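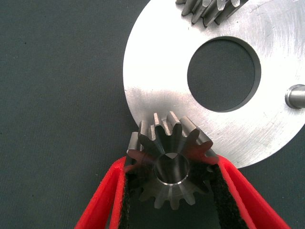
Figure 3. Small bevel pinion with straight teeth; a larger plate and part of a toothed rim lie behind it.

Bit-na Shim objected, when an early draft of this section went round, that hand fitting of bevel gears is a settled matter and that anyone who sets the mounting distance from the drawing will get an acceptable pair. We have kept the objection in view throughout, and on several points we think it is right. What we doubt is that the drawing is followed as often as the shop manuals suppose.

4.2 Matching the pinion to the ring

A bevel pair works on two cones that should meet at a single point. Move the pinion a little along its axis and the cones no longer share that point, so contact shifts toward one end of the tooth. The manuals we reviewed treat this as a fault that a trained fitter will notice by feel. Cheon's notes from the Wemavdale benches, which remain the fullest account of how fitters work without a gauge, make the same claim and offer little to back it. She writes that a good fitter "knows the mesh through the fingers." Perhaps so. The notes do not say how a fitter who didn't know it would have been found out.

We asked the fitters at Wemavdale to assemble pairs from the Poltine set, a teaching reducer with straight-tooth bevel gears, and to state before any measurement whether each pair was seated correctly. Over the study they made 439 such judgments. Each pair was then checked with marking compound and an indicator on the ring. Fitters were free to turn the pinion in the hand, try it against the ring, and look at the tooth ends as long as they liked. A pinion of the kind in Figure 3, with its teeth on a conical face and a round bore through the center, gives the eye a fair amount to go on. The heel and toe of the tooth can be told apart at a glance, and a pinion offered up the wrong way round was never a source of error in our sessions.

The errors came later, once the parts were close to their final position. Fitters were quick to report a pair as tight and slow to report it as loose. They were also inclined to call a quiet pair a good one. Noise is a poor guide at hand speed. A pair bearing only on the toe can turn smoothly between the fingers and still wear badly under load, and several pairs that had been passed with confidence showed exactly this pattern in the compound.

Surface finish deserves a word, mainly to take some weight off it. Kwak's handbook advises fitters to reject any mounting face with visible machining marks. We could find no reason for so broad a rule. Fine marks left by turning say something about the last cut taken, and very little about whether the face is square to the bore. Light scratches say less still. A raised burr is another matter and should be stoned off, but a burr is found with a straightedge or a fingernail, and looking at the shine of the metal is no substitute. Kyung-tae Yeo, who ran the indicator checks, set aside 10 ring plates as too scratched to use. We measured them anyway. Their runout could not be told apart from that of the clean ones.

The claim that long practice cures these errors is harder to judge. Poltine's course booklet promises steady hands after 300 assemblies, and we have heard nearly 4,000 mentioned on the shop floor with equal certainty. Neither figure comes with a source. Our most experienced fitter was the fastest by a wide margin and no better than the others at spotting toe contact. One person proves nothing, and we would not lean on this result.

Shim's point survives in a narrower form. Where the mounting distance was etched on the pinion and a depth gauge was on the bench, seating was good and feel hardly entered into it. Where either was missing, the fitters fell back on touch and sound, and reported the same confidence as before. We have not tested spiral bevel pairs, in which the tooth ends are harder to compare by eye. The compound patterns for the straight-tooth pairs are taken up in Section 4.3.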